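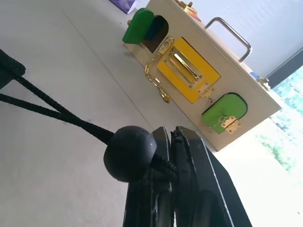 Good practice guide for robot handling work opens for comment

Oct 23, 2024

A draft guide on good practice for two-armed robots working at ordinary tables was released for public comment by Lockwood, the group that has prepared it since June. The document has 32 pages and is meant for small laboratories and workshops, where robots handle household objects and people work close to them.

The guide does not replace the safety standards that already apply to industrial robots. Its authors wish to fill the space between those standards and the daily habits of a team. Many small teams, they write, have a good risk assessment in a binder but no common rule for who may touch an arm, and when.

The longest chapter is about hands near the machine. It recommends that one person, named before the session, gives permission to reach in, and that the arms are held in a stopped state until this person has said that the area is clear. A cord or a drawstring held by a gripper should be treated as if it were under load, because it can pull a second object with it.

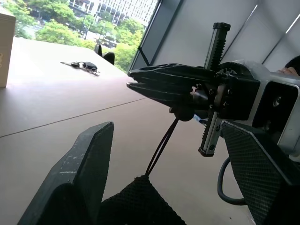
Maureen Whitlock welcomed the chapter but said the rule of one named person would be difficult for teams of only two, where the same colleague often runs the software and arranges the objects. She would prefer that the permission can be passed aloud from one to the other, and she has asked for this to be written into the final text.

Colin Lightfoot, the editor of the draft, answered that the wording is still open. He expects most of the comments to concern this chapter and the one on training, which asks for 20 hours of supervised practice before a new operator may work alone. Humero, a small integrator, has already proposed a lower number for staff with previous experience. 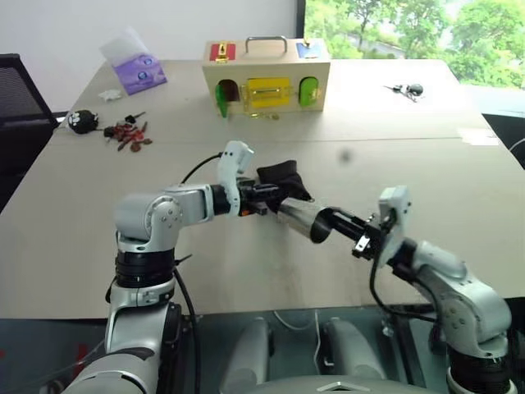

Table order is the subject of chapter 6, and it may be the part that changes daily work the most. The draft asks teams to write down before each session which objects belong to the task, and to keep all others out of the reach of the arms. Personal things are mentioned by name. A set of keys with a car fob, lying on the same tabletop as a lock box and a metal cylinder, should be either on the written list or in a drawer. The same applies to bags and tissue boxes. Cables that hang from an arm should be checked through its full movement, with the speed reduced, before any object is placed.

Comments can be sent to Lockwood in writing until the end of the consultation. Each comment should give the chapter and the paragraph it refers to. Printed copies of the draft are available on request.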